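Entraide > Clubs et concours > Robotique > Préhension en bac

Faisceau de câbles et poignet du bras : quelle marge prévoir pour l'épreuve de tri ?

Publié le 13 janvier 2023 par le club de robotique Bianchini

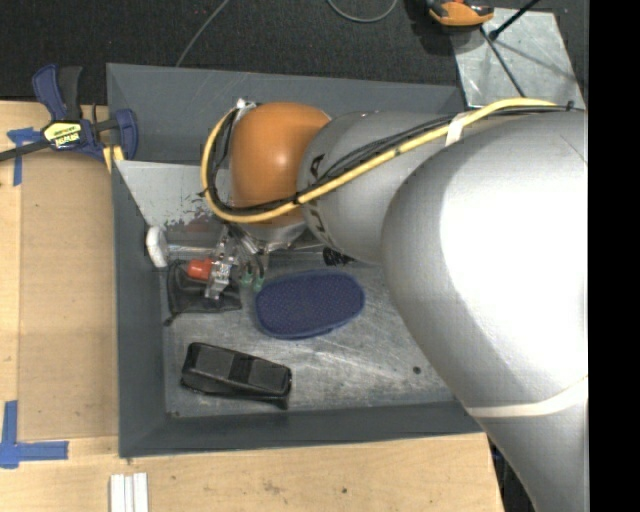

Question

Notre club prépare l'épreuve de tri en bac du concours Wellow, dont la finale se tient en juin. Le câble jaune et les câbles noirs suivent le dessus du bras, puis forment une boucle autour de l'articulation orange. Lors des rotations du poignet au-dessus du bac, le faisceau se tend et le programme s'interrompt. Convient-il d'allonger la boucle ou de limiter la rotation ?

Réponse 1

Il est recommandé d'agir d'abord sur le logiciel. Limitez la course du dernier axe, puis imposez un retour à la position neutre après chaque dépôt. Notre équipe, à Clidalby, a ensuite ajouté quelque 300 mm de câble – sans autre modification – et a effectué 500 cycles sans arrêt. Le ruban adhésif ne saurait remplacer un collier souple : il glisse à l'usage.

Réponse 2

Consulter le règlement.

Réponse 3

Le règlement ne traite pas du câblage. Vérifiez également le serrage du bac sur la table, car un léger déplacement fausse les points de prise près des parois.

Contact | © Entraide Varkwood | Haut de page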